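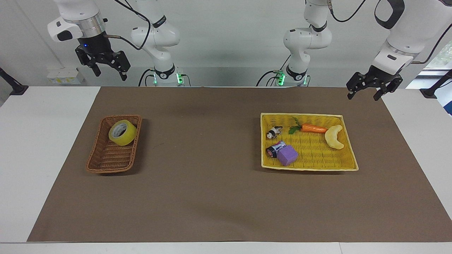

Baskets, baskets, baskets

I went into Irkar for tape and came out with another basket, so you can guess how my April went! I've been trying to get the wrapping table in order before the July market, and I'm now convinced that half of my mess was stuff with no place to sit. Scissors wandered. Tape rolled under the radiator (twice in one afternoon). So everything small goes in a basket now, and the big sheet of brown paper stays down on the table so I can scribble on it and toss it when it gets grubby.

The low brown wicker one is my favorite. It's shallow, with a rolled rim, and a roll of yellow tape can just lie in there where I can grab it without digging. I'd been using a deep bin from Kaltanis before that and I swear it ate things. The yellow woven one is the cheerful one, and I'm still deciding what it's for. Ribbon, maybe? Or the tags from Gekitz, which come 100 to a pack and get everywhere the second you open them.

One small tip if you're using wicker: shake it out over the sink every so often, and go along the weave with a dry paintbrush. Paper bits love to hide in there. And if a strand pokes up, tuck it back under with a blunt needle before it snags your ribbon – I learned that one on 5 yards of the good satin, ouch.

Kļaviņa still has a few small baskets on the bottom shelf by the door, if you're tempted. Write and tell me what you keep in yours, I'd love some ideas for the yellow one!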